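Haf Gittins
November, Saturday evening

1/ Our student club at Warwood has its first manipulation challenge before the winter break, and several people asked me to write how it is going. So I make a thread. English is not my first language, please be patient with me.

2/ The task is called "clear the table". Two arms, two hands, one table with everyday objects. The team must pick each object that the judge names and put it in the correct zone. You have 189 seconds for one round. When I first read this number I thought it was generous. Now I do not think so.

3/ We are three teams this year: Herna, Dafis and Pakville. The names come from an old club list and I could not find out who chose them. I am in Herna. We do the teleoperation part first and train the policy after, from our own recordings.

4/ The goal for recordings is 500 good episodes for each team. Good means the object is not dropped and the operator did not stop in the middle to think. I stop in the middle to think very often, so many of mine are deleted.

5/ All teams together have now 1,680 episodes on the disk, counting the bad ones. Meinir Kemeys wrote the script that sorts them. It is a short script and it saved us a full week, thank you Meinir.

6/ What I learned about hands with fingers: a simple two-finger gripper forgives you. With five fingers you must decide where the thumb goes before you arrive. If you decide late, the object is already moving away from you.

7/ Soft toys are easier than I expected. You can close the hand too much and the toy does not complain. A paper cup is the opposite. We keep a sleeve of 40 cups in the cupboard, and I have used a good part of it alone.

8/ The most difficult for me is tool use. To hold the tongs is one problem, and to squeeze them so the tips meet is another one. The fingers must stay on both sides with even force. On Thursday I practiced only this and went home with a headache.

9/ Table for the practice round:

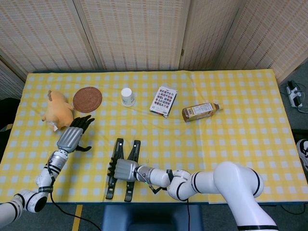

Right hand on the tongs, left hand open near the plush toy.

10/ The bottle on its side is the object I would leave for last. It is round, so a small touch from the wrong side can send it rolling. Dafis wants to start with it and have the trouble behind them. We will see who has the better idea.

11/ A question for people who did bimanual work before: do you let one operator drive both arms, or do you divide it between two persons? We tried two persons and we were too polite, each one was waiting for the other.

12/ Next practice is after the lab class. If you are a student at Warwood and you want to try the controls, write to me. You do not need to know programming. Please cut your fingernails, the gloves are tight.

Contact: Haf Gittins, Warwood student robotics club | © Warwood student robotics club | Back to top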